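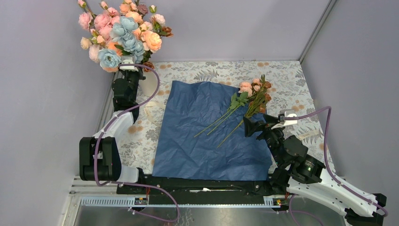
Suqin says three stems is too few for the big square and wants five, or a smaller sheet. I said leave it at three until we have the fold right. Extra stems only make the bottom harder to close.

Wed 6 June. Bouquet wrapping, dark blue paper.

Stems laid on the diagonal, heads to the upper right, one of them set lower than the other two. Pale peach one, one peach and rust, one rust-brown and peach. They show up well on the blue. Yesterday's trial with the cream paper looked washed out and I won't bother with it again.

The paper has gone very crinkled. Shuzhen thinks we should change sheets sooner. I don't mind a used sheet for practice, but a soft one won't hold a crease, so fresh for anything we mean to keep. We have 200 sheets left from the Kaltside order, which is plenty for now.

Things to sort out:
Fern cloth creeps when the paper is pulled towards the front. Try clips at the back edge.
The full vase stays in the back left corner. Stems for wrapping come out of the spare box, not out of the vase. It took Orathai ages to arrange.
Ribbon: cut to 400 mm. The shorter lengths wouldn't go round twice.
Tissue liner, yes or no? Ask Vilhjálmur, he did the last lot.

Will go on with the side fold first, then the bottom corner up over the stem ends.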